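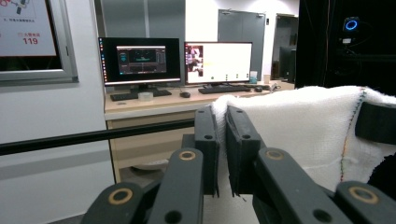
The Strazds hand-held gripper closed on the edge of a white knitted towel.

Strazds Hand-Held Gripper
For recording handling examples, by Akberg of Grondthorpe

If you have ever tried to teach a robot to deal with laundry, you will know that the teaching takes a great deal longer than anybody budgets for, and that most of those hours are spent with your own hands in the washing. We made the Strazds for those hours. It is a gripper you carry about and work yourself, with a camera looking down over the fingers, so that each fold, tug and smoothing-out is recorded from the place where your robot's own camera would be. You do the job, the Strazds keeps the record, and your learning system gets something sensible to study in the morning.

We started with towels, and we are still very fond of them. A towel looks like the easiest thing in the house until you try to pick up one layer and leave the next one lying where it is! The loops catch, the corners hide underneath, and a fold that was perfectly square a moment ago slides open when you let go. People sort all of that out by feel and hardly notice they are doing it, so a person holding the tool is still the best source of examples we know.

What it is like to use

The fingers follow your squeeze. There is no motor between your hand and the cloth, which means you can ease off by a hair when the fabric starts to slip, and the recording will show that you did. The two finger pads come together flat, and the linkage arms behind them turn on ring bearings set flush into the body, so there is very little for a loose thread to wind itself round. (Very little, mind you, and not none. Do look the pads over at the end of a session and trim off anything that has frayed.)

We have kept the camera view wide. You will see both fingers, the cloth, and a good deal of the room behind, desks and doorways and all. Some customers ask us whether they ought to hang sheets everywhere and hide the furniture before they begin. Our advice is to leave the room as you would normally have it, and then to record in a second room when you can. A system that has only ever met one bare wall tends to be thrown by a bookcase.

Working at the table

A pale, matt tabletop suits most folding work very well, although we would ask you to spare a thought for white towels on a white top. It is a perfectly fair thing to record, and your robot will meet it sooner or later, but do mix in a coloured towel or a darker surface from time to time. Soft shadows from the fingers and from your arm are fine and should be left alone.

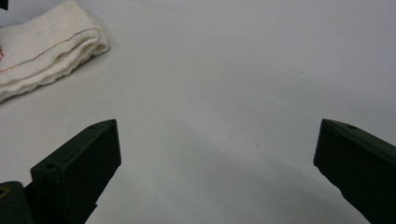 Fingers open over the tabletop, with a folded towel at the upper left.

Please keep the open-handed moments in your recordings too. It is tempting to cut everything down to the grasp itself — we did it ourselves in the early days, and were sorry afterwards. The approach to the cloth and the moving away from it are both part of the job, and a robot that has never been shown how to leave a folded towel in peace will quite happily drag it off the table.

How many examples will you need?

We are asked this more than anything else, and the answer depends on your towels, your table and your patience. For one kind of towel and one kind of fold, we suggest planning for around 1000 recordings before you train anything you would want to show a visitor. If you are working with mixed sizes, or starting from a heap, put 2000 in the plan and be pleased if you can stop sooner. A tired person folds differently from a fresh one, so we like to have three people taking turns, and a proper tea break at about the point where everyone has gone quiet.

Laine Ozoliņš, who looks after our customer training, has a habit that we now pass on to everybody. She keeps the clumsy attempts. If a corner slips and you catch it again, carry on to the end of the fold and save the recording with a note beside it. Recoveries are hard to come by when you set out to perform them, and much easier to collect when they happen by themselves.

In the box

Strazds gripper with camera mount and camera
Two pairs of finger pads
Recording cable and carrying case
Small screwdriver for changing the pads
Printed handbook, with the folding exercises at the back
One copy of Grivitis, our recording and sorting software

Grivitis starts and stops a recording, lets you name the task, and puts the results into folders by task and by person. It will run on an ordinary desktop computer, and you are welcome to install it on as many machines as you have desks for.

Care

Wipe the pads with a barely damp cloth. Brush lint out of the linkage with a soft paintbrush, and please don't oil the bearings, as oil finds its way on to the towels and stays there. Check the pad screws before each long session and turn them finger-tight plus a touch.

Trying one first

Gripper sets may be borrowed from our Grondthorpe workshop for two weeks, and if you go on to buy, the hire charge comes off the price. The loan sets do get booked up in December, so write to us early if you would like one then. Tell us what you are hoping to fold and what your robot's fingers look like, and we will send the pads that seem the closest match.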